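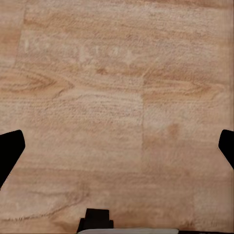

*Simulated view from above a wood-grain surface, with the two gripper fingers at left and right. Credit: Clornumex*

**Clornumex to move tray loading at Gindberg plant to robot cells**

GINDBERG – Clornumex will start running robot cells on the tray loading line at its Gindberg plant in September, the company said. The cells will take over the placing of small cabinet fittings into shipping trays, a job now done by hand on both shifts.

There will be two cells at first. Each has one arm with a two-finger gripper and handles fittings from the Caldeira range, which has 1,104 part numbers. Larger hardware and all custom orders will still be packed by hand.

No jobs will be cut as part of the change, according to plant manager Samina Janjua. Four people now assigned to tray loading will stay on the line in new roles. Two will run the cells, and two will move to final inspection, where the plant has had open positions since spring.

"Tray loading is the job people ask to rotate out of," Janjua said. "It is the same reach all shift. We have had wrist and shoulder complaints from that station for years, and changing the bench height only helped so much."

The grasping routines are being worked out in simulation before they are loaded onto the arms. Bushra Tarar, who leads the controls group, said this lets her team change finger spacing and approach angle without stopping the line.

"We can try a grip in the morning and throw it out by lunch," Tarar said. "The people packing trays don't have to wait on us."

Operators will get three weeks of paid training, given during regular hours. It covers starting and stopping a cell, clearing a jam, changing finger pads and logging faults. Pay grades for cell operators will be one step above the current loading grade.

Lyle Achterberg has packed trays at Gindberg for most of his time with the company and will be one of the first operators. He said he had asked for a stop button on both sides of each cell, and the layout was changed to include it.

The transfer carts and guarding are supplied by Tollico. Cells will run on the day shift only until the end of the first month.

**Media contact:** Mariama Darko, Clornumex Communications, Gindberg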